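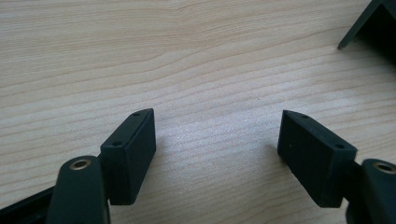 How to clean and re-oil a light wooden table

A pale wooden top shows everything: tea rings, greasy fingerprints, the grey patch where people rest their elbows. Most of it comes off in an afternoon, and the oil can dry overnight. These steps are for bare or oiled wood. If your table is varnished, stop after step 3.

You will need
Washing-up liquid
2 cotton cloths, plus an old T-shirt for the oil
Fine sandpaper, 240 grit
Clear furniture oil, 50 ml for a small table
A table knife and a soft brush

1. Clear the table and brush it down, working along the grain. Pick off anything stuck with the flat of the knife. Small dark specks are usually crumbs or dried food, but check with a fingernail. If a speck doesn't move it may be a tiny knot, and digging at it will leave a hole.

2. Mix a small squirt of washing-up liquid into a bowl of warm water. Wring the cloth out hard and wipe the whole top, not only the dirty parts, or you will end up with a clean patch that looks worse than the stain did.

3. Wipe again with plain water and dry it with the second cloth. Leave it for two hours.

4. Look across the top from a low angle with the window in front of you. Rough areas show up as dull patches. Sand these lightly along the grain — where the lines are wavy, follow the general direction and don't try to trace each one. Seven or eight light strokes is plenty. Brush off the dust and go over it with a barely damp cloth.

5. Once the top is dry again, put a little oil on the T-shirt and rub it in thinly. Do the edges too. Wait 17 minutes, then wipe off whatever is still sitting on the surface. It will feel sticky later if you leave it.

6. Let it dry overnight. Lay the oily cloth out flat outdoors until it has gone stiff, as a bundled one can catch fire.

Oil darkens pale wood slightly, so try it underneath first. I do ours in October, before the heating goes on, and Alper does his again in spring — his gets the afternoon sun and dries out faster.

Benedetta Vitale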